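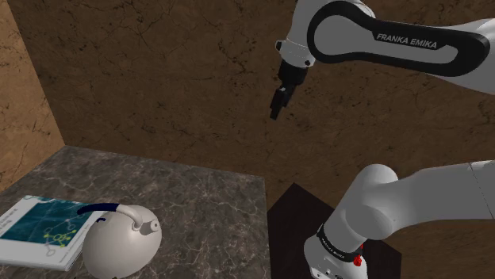 有位读者在留言里写道,她做直销快一年了,名单上的人都问过一遍,该买的买了,该拒绝的也拒绝了,现在每天打开手机不知道还能找谁。她问,跟进到底该怎么做,隔多久联系一次才不算骚扰。

这类问题我收到过很多。下面写的是我自己在用的一套跟进办法,适合个人直销员,也适合刚开始带两三个伙伴的小团队。工具很简单,一张表格,一个日历,一个记事本。用纸笔也可以,我头两年用的就是纸质本子。

一、先把名单重新整理一遍

多数人的名单是手机通讯录加上微信好友,从来没有整理过。开一张新表,列出以下几栏:

称呼
怎么认识的
上次联系的月份
上次聊了什么
对方当时的原话
下一步
下一步的日期

“对方当时的原话”这一栏最容易被省掉,但后面用处最大。有人说“最近手头紧”,有人说“我老公不同意”,有人说“等孩子考完试再说”,这三句话表面上都是拒绝,跟进的时间和方式完全不同。写原话,不要写自己的总结。写成“没兴趣”三个字,两个月以后你什么也想不起来。

第一次整理不用贪多,先填40个人。填不满也没关系,填到想不起细节的地方就停下。名单里如果有明确说过“请不要再联系我这件事”的人,单独放到另一页,以后只做普通朋友来往,不再谈产品,也不再谈事业机会。

二、把名单分成四组

A组:买过产品,还在用。
B组:听过介绍,没有买,也没有明确拒绝。
C组:买过一次,之后没有再买。
D组:认识,但从来没有谈过。

很多人一上来就去找D组,觉得新面孔机会多。我的顺序是A、C、B、D。A组的人已经付过钱,至少应该有人关心他们用得怎么样。C组的人为什么不再买,你多半并不知道,问清楚以后才知道自己的介绍哪里出了问题。

分组以后不要固定不动。每个月末花一点时间看一遍,该换组的换组。

三、定联系的间隔

我用的间隔如下,可以按自己的产品调整:

A组:收货后第10天联系一次,之后按产品的使用周期联系。
B组:谈完后的第二天发一条简短的感谢,再往后看对方原话里的时间。
C组:距离上次购买60天时联系一次。
D组:没有固定间隔,先恢复正常来往。

以护肤类为例。我做过Isura的一个系列,一瓶精华正常用量能用两个月左右,所以第60天正好是快用完的时候。如果你卖的是清洁用品或者营养品,先问自己家里一份能用多久,再定日子。不要照抄别人的间隔。

B组里如果对方说了时间,就按对方的时间来。他说“九月以后再看”,那就写九月,八月不要提前去催。到了九月,第一句话可以直接引用:“上次你说九月以后再看看,现在方便聊几分钟吗?”对方一般会记得自己说过这句话。

如果对方没有给时间,可以在谈话结束前问一句:“那我下个月再问你一次,可以吗?”答应了就写进日历。没有答应,就不要约。

四、准备消息,但不要群发

群发的消息一眼就能看出来,尤其是开头写“亲爱的朋友”的那种。可以准备几个底稿,发之前每条改两处:称呼,以及上次聊过的一件具体的事。

给A组的底稿:
“你上次拿的那瓶用了有十天了,早晚都在用吗?有没有哪里觉得不习惯?”

给C组的底稿:
“上次那份应该用得差不多了。我不是来催你买的,想问问用下来的感觉,不好的地方也请直说。”

给B组的底稿:
“你之前提到想先跟家里商量,不知道商量得怎么样。如果决定不考虑,告诉我一声就行,我就不再打扰了。”

给D组的底稿我没有。很久没联系的人,第一条消息不应该谈生意。先问近况,正常聊。如果聊了几次以后话题自然到了工作,就如实说自己在做什么,不要绕弯子,也不要用“有个好项目想请你给点意见”这样的说法。

消息发出以后,如果对方没有回复,等一周再发一次。第二次还是没有回复,就在表里写“暂停”,下一步日期空着。不要发第三次。

五、打电话的步骤

有些事情文字说不清楚,需要打电话。电话按这个顺序来:

1. 先问现在方不方便。不方便就约时间,然后挂断。
2. 说明打电话的目的,一句话说完。
3. 问一个问题,然后停下来听。
4. 把对方说的重点重复一遍,确认没有听错。
5. 谈下一步。没有下一步也可以。
6. 挂断后马上填表。

第3步最难。刚做这一行的人怕冷场,对方一停顿就开始介绍奖金制度。我自己也犯过这个毛病。后来在Skarnthorpe参加过一次培训,讲师让我们把通话录下来(事先征得对方同意),回去数自己说了多久、对方说了多久。我那通电话几乎全是我在讲。

电话时间最好定在固定的时段。我是晚上七点半到八点半,过了九点不打。

六、遇到几种常见的回答

“太贵了。”
先问是跟什么比。有时候对方比的是超市里的大瓶装,有时候比的是自己这个月的预算。前一种可以把每天的用量和花费算给他看,后一种就不要再推,问一下以后方便的时间就可以。

“这是不是传销?”
不要生气,也不要说“你误会了”。把公司的名称、有没有直销牌照、退货的规定、收入从哪里来,一样一样讲清楚。要是其中有一样你自己讲不清楚,先回去查明白,查明白之前不要再向别人介绍。凡是要求先交一笔钱才能加入、收入主要靠拉人头的,不管包装成什么样,都不要做。

“你自己赚到钱了吗?”
照实回答。刚开始没有赚到就说没有赚到,把产品的支出也算进去。不要拿上级的收入截图当作自己的回答,更不要向对方保证收入。

“我再想想。”
问他主要想考虑哪一点。能说出来的,放在B组继续跟进。说不出来的,多数是客气的拒绝,联系一次确认后就放下。

七、每周的安排

跟进做不下去,常见的原因是集中在一天做完,然后两个星期不碰。我把它拆开:

每天早上看日历,只联系当天到期的人。
每周留出一个小时补填表格。
每个月末重新分组,检查“暂停”的名单。

如果当天到期的人太多,先做A组,其余往后顺延,改好日期。不要为了赶数量草草发几条,那样还不如不发。

数字可以记,但只记自己能控制的,比如联系了几个人、填了几条原话。成交的数目放到月底再看。我有一个月记录下来的联系是96次,订单并不多,可是C组里重新购买的人比前几个月多,这要到翻表的时候才看得出来。

八、带伙伴时怎么用这张表

伙伴的名单是伙伴自己的,不要收上来,也不要替他们联系。名单里有别人的电话和家庭情况,对方当初是告诉他,没有告诉你。

每周通一次话,让伙伴挑三个人来讲:一个进展顺利的,一个卡住的,一个不知道该不该继续联系的。讲的时候念原话。很多问题在念原话的时候伙伴自己就听出来了。

底稿可以共享,但要提醒伙伴改成自己的说话习惯。我们Plaltuma小组有过一段时间,几个人的朋友圈子有重叠,结果同一个人一天之内收到两条几乎一样的消息。之后我们定了一条规矩:发现名单重复,由先认识的那个人联系,另一个人从表里删掉。

九、工具的问题

常有人问要不要买客户管理软件。名单在一两百人以内,普通的电子表格足够了。我试过一个叫Yáñez的应用,提醒功能比较好用,可以按组设定间隔,但是录入一个人要点好几个页面,电话刚挂断的时候不方便,最后又回到了表格。要是你已经在用某个软件并且每天都会打开,就继续用,不必换。

不论用哪种工具,都要做两件事。第一,给手机和文件设密码。第二,每个月备份一次。对方要求删除自己的资料,当天就删,备份里的也要删。

开始的时候先做第一步和第二步,把40个人填进去、分好组,第三天再开始联系。联系的第一个人建议从A组里选最近收货的那一位。

表格的栏目可以自己增减,我后来加了一栏“过敏或忌口”,卖护肤品和食品的人应该用得上。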